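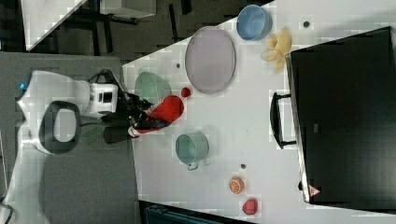

Red cup in the gripper on its side. Green bowl behind it, tomato-size object just past the mouth.

Last updated: February
Sunday, February — posted by Emiko Yokoyama
Filed under: Student projects > Nania > Bench notes

Nania, table-clearing task, notes for Sunday session

Present: me, Helmut Hinrichs until lunch, Dalal Hakim all day. Ida Meinecke joined by phone for the calibration part. Lieselotte Reinholz wants these notes before the course review, so I am writing out more than usual.

Goal for the day

Finish the cup block for the Halim policy and start the reach block next to the black box. Helmut's scripted baseline (Helidell) gets the same starts. Scoring follows the sheet Ida wrote for the course: one point for a grasp that holds for the full lift, one for a placement inside the target zone, nothing for a dropped item even if it lands in the zone. We had argued about that last rule in the previous session and I do not want to reopen it in the middle of a block.

Block size is 40 attempts per policy. That was Ida's number. Dalal thinks it is too small to separate the two policies on the cup and I agree with her, but the block size was fixed before anyone had results and it should stay fixed.

Calibration

Hand-eye calibration was off when we powered up. The planned fingertip position and the real one disagreed enough to see without measuring. Ida had us rerun the full routine instead of patching the offset by hand. First rerun did not converge. Dalal found the base frame in the config was still the one from the old mounting position. Corrected that, reran, converged. Config is committed with a note in the header. The old file is in the archive folder with the suffix "oldmount". Please do not load it.

Table height was rechecked after calibration. Used the touch-off procedure at the table corners and one point near the middle. Middle point reads lower than the corners. Small enough that the grasp planner tolerates it, but it explains some of the scraping on flat items last month. Ida asked for the touch-off values, they are in the session log under "height".

Cup block

Cup starts on its side. We chose the sideways start for the harder half of the block, with the mouth direction varied by the random start list. Upright starts were finished earlier in the week and are written up in Dalal's entry.

What the Halim policy does: it goes for the base end when the mouth faces away from the robot. With the mouth toward the robot it hesitates, moves to the side, and sometimes closes on the rim. A rim grasp holds through the lift but the cup rotates in the fingers during transport and the placement point is usually lost. Base grasps are much better behaved.

What Helidell does: same approach every time, straight down on the center of the fitted cylinder. The fit is the weak part. If a dish sits right behind the cup the segmentation merges the two and the cylinder comes out too long, with the center pushed toward the dish. The fingers then come down partly on the dish. Helmut stopped the arm by hand on two of these. Both are scored as failures with the stop noted.

Helmut's proposed fix is a height gate before the fit. I think it will help for flat dishes and do little for bowls, where the rim is close to the height of a cup lying down. He is going to try it on recorded data first. No code changes inside a block, so it waits.

Small red items near the mouth of the cup are a separate problem. Both policies had starts where a small round item was close enough to the cup that the segmentation could assign it to the same object by color. Halim did not seem to be affected. Helidell was, in a few cases, and the fitted axis tilted toward the small item. I have tagged those starts "red-adjacent" in the log so they can be pulled out later.

Orange slice and banana are distractors only in this block. No attempts on either.

Data status

The training set for the current Halim checkpoint has 836 demonstrations. After Dalal's filter pass 351 of those contain a cup in any pose. The remainder is plates, bowls, toy food and the bottle. Dalal pointed out that sideways cups with the mouth toward the robot are thin in the cup subset, which matches what we see at the bench. She has the list of demo IDs.

I would like to collect more in that pose before the next checkpoint. Lieselotte's view (by message) is that the team should first show the review what the present checkpoint does and then argue for more collection time with the failure cases in hand. Fine by me. It means the numbers in the review slides will be for this checkpoint and should be labeled that way.

Sterkar logger

Sterkar dropped joint torque frames again. Same symptom as before: the gap starts when the wrist stream opens and closes again after a few seconds. Position data is complete. Torque is needed only for the contact analysis, so the block is valid, but any attempt with a gap inside the grasp window is out of the contact plots.

Things tried:
- Moved the log directory to the local disk. No change.
- Opened the wrist stream before arming the arm. Gap moves to before the attempt starts, so this is a usable workaround. Now step 3 in the startup list.
- Lowered the torque rate. Gap is shorter. Did not keep this, the rate should match the earlier sessions.

Helmut suspects the buffer allocation in the logger. He has a branch but it has not been tested on the arm.

Reach block

This block is about getting the arm to work close to the black box on the right side of the table without touching it. The warning label on it stays in view of the overhead camera and makes a decent visual check for whether the box has been pushed between attempts. We compare the label position against the reference image before each start. Crude, but it has already caught one bump that went unnoticed from the operator side — the arm had brushed the box on the way out of the reach.

The collision model has the box as a plain cuboid with a margin. With the margin as configured, the planner refuses targets close to the face. With the margin halved, it accepts them and the wrist goes in with less clearance than I like. Cable routing matters here too. The cable loops over the top of the arm and is not in the collision model at all. When the wrist rotates late in the reach, the loop swings. Dalal watched for snags on every reach and called none, but a model that ignores the cable should not be trusted for anything tighter than what we ran.

Bottle starts are with the ketchup bottle against the box. Approach from the front only. Halim reaches it from the left with a low elbow and passes over the plate and bowls on the far side less often than I expected. Helidell goes higher and slower and had fewer aborts. Neither policy is finished with the block; we stopped partway when the room booking ended, and the rest of the start list carries over with the same seed.

One point for whoever runs the remainder: check the elbow on long reaches. The planner's elbow preference is set for short moves near the base. On a long reach it sometimes flips partway, and the arm ends up low across the middle of the table over whatever is there. I scored one flip as an abort and two as completed reaches with a note. Ida should confirm that this is how she wants flips scored. 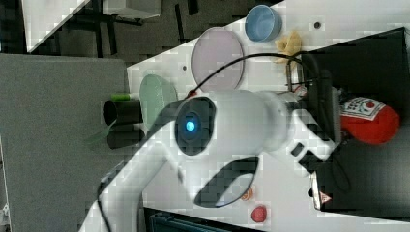 Settings used

Checkpoint: current Halim, unchanged through the day.
Helidell: main branch, no local edits.
Speed limit: reduced profile for everything near the box, standard profile for the cup block.
Gripper force: low setting for toy food, medium for cup and bottle.
Collision margin: default for the cup block, halved for the reach block. Restored to default at shutdown.
Lighting: ceiling lights on, window blinds down.
Start list: same seed for both policies, order interleaved.

The interleaving is new. Earlier sessions ran one policy to the end and then the other, and Lieselotte objected that any drift over the day would land on the second policy. Switching costs time at each change, mostly in waiting for Helidell to reload its object library. Dalal wrote a small script to keep both loaded. Memory use is high but it held.

Problems seen and not solved

Gripper finger pads are worn on the inner edge. Grip on the smooth cup is noticeably worse than with the spare pads, which we tried briefly after the cup block was complete. The worn pads stayed on for all scored attempts. Change them before the next block and log the change — results on either side of it should not be pooled.

The overhead camera exposure drifts when the arm covers a large part of the white table. Light items near the arm wash out for a moment. The green dish suffers most and the segmentation loses its edge. Fixed exposure would cure this, but the calibration images were taken with auto and Ida wants to check whether the marker detection still works before we switch.

Emergency stop test done at startup and again after lunch. Passed both times. Initialed on the sheet.

To do

Helmut: height gate on recorded data, green dish cases first. Send me the merged-segment examples either way.
Dalal: list of sideways-cup demos by mouth direction. Merge the two-policy loader script after Helmut has read it.
Ida: ruling on elbow flips. Fixed exposure check.
Me: finish the reach block, replace finger pads, update the startup list on the door, add the cable to the collision model as a coarse swept volume.
Lieselotte: confirm which plots go to the review. I have the cup block ready as grasp and placement separately, and the red-adjacent starts as a breakout.

Raw logs are in the session folder. The torque gaps are marked in the index file, column "gap", and anything without an entry there has been checked by hand.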